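2022-03-12

Cloth grasping, wrist camera pipeline, continued

Picking up where the last entry broke off, which was in the middle of me complaining about the fold detector. Still complaining, but with more to go on.

First thing: I finally split the grasp node in two. It used to do detection and the approach trajectory in one callback, and every time the detector took its sweet time the trajectory got stamped with an old transform and the arm set off toward where the cloth had been according to a stale pose. Etornam said this would bite us back in October and I said it was fine for now (it was fine for now, for months!). So there's a perception process that publishes grasp candidates with the timestamp of the image they came from, and a planner process that looks up the arm pose at that timestamp and throws the candidate out if the lookup fails. No more "latest available transform" anywhere in the cloth code. I grepped for it twice. If you find one, please shout.

The Bevent config files had to change for this. The old single block called "grasp" is gone and there are now "detect" and "approach" blocks. I left a check in the loader that stops with a readable message if it sees the old layout, so nobody ends up running with defaults and wondering why the arm is so polite all of a sudden.

Second thing, finger width as a signal. Up to now the only way we decided we were holding fabric was the commanded width versus the measured width at the end of the close. With thick stuff like a towel that works great. With thin cloth the gap is so small that it gets lost in the slop of the gear train, and the code happily reports an empty grasp while there is plainly cloth between the fingers. I wrote a second check that uses the wrist view: take the patch between the fingertips, compare it with a stored patch of the closed fingers with nothing in them, and call it a hold if they differ enough. It's dumb, and I like it a lot. It runs next to the width check and both results go into the log separately, because I want to see where they disagree before I let either one overrule the other.

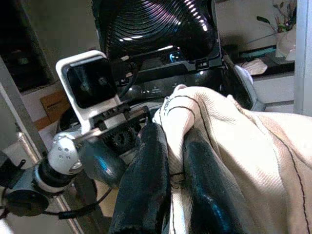
Wrist view, cream twill bunched up between the fingers. The kind of fold the patch check has to call a hold.

The twill is a good test piece because of the stitched line. The fold detector loves it. It looks for long curved edges with a brightness step across them, and a row of dark stitching running over the top of a fold is exactly that, only it isn't the fold. Half my bad candidates on this cloth sit right on the stitching with the approach direction turned sideways. I tried raising the edge threshold and lost the real folds in the shadowed part, so that's out. What seems to help is asking for the shading to change over a wider band than a seam could cover: a fold has a bright side and a dark side, a stitched line has the same cloth on both sides of it. It's a pretty small change in the scoring function. I've put it behind a flag (seam_reject) and left it off by default until Dariusz has looked at the math.

The fingers themselves are another headache. One of them picks up a bluish shine along the top and the other stays matte, so a mask built from one brightness range keeps the left finger and eats holes in the right. I've given up on color and I'm projecting the finger shape from the gripper model at the measured width. Needs a decent hand-eye calibration, but we need that anyway. The mask is grown by a margin of 20 pixels, which is too generous near the tips, where all the interesting cloth is. To be tuned.

Also, background. Anything shiny and ribbed behind the gripper lights up the edge detector like a Christmas tree, all those lovely concentric curves! I was about to write something clever for this and then Etornam asked why the detector was looking at the upper half of the image at all when it's scoring a fold between the fingertips. Good question. There is a region-of-interest parameter. It has been in the code since the Grornon version and I had it set to the full image. Fixed, moving on, we will not speak of it.

Replay tooling: Urngate can now step through a log with the planner in the loop and no arm attached, so I can rerun the same recording against both scoring functions and get the candidates side by side. The rate limiter in it was sleeping 1000 ms per step instead of reading the period from the log, left over from when I was debugging it by eye. If your replays have felt slow lately, sorry, that was me. Pull and rebuild.

Dariusz wants the release motion looked at too. The planner opens the fingers and backs straight out, and with twill I'm worried that a crease can hang on to a fingertip and travel along with it. His idea is to open, wait for the patch check to go back to "empty", and only then retreat, with 2 tries before it gives up and asks for a human. I think that's right but it makes the patch check load-bearing, and I'd like to see the disagreement log first.

To do:
– rerecord the empty-finger patch with the room lights off and on, the stored one is from a single lighting setup
– seam_reject review (Dariusz)
– shrink the mask margin near the tips
– write a test that feeds the planner an old timestamp and makes sure it refuses
– ask Etornam where the Rattanakul calibration board ended up, I need it for the hand-eye run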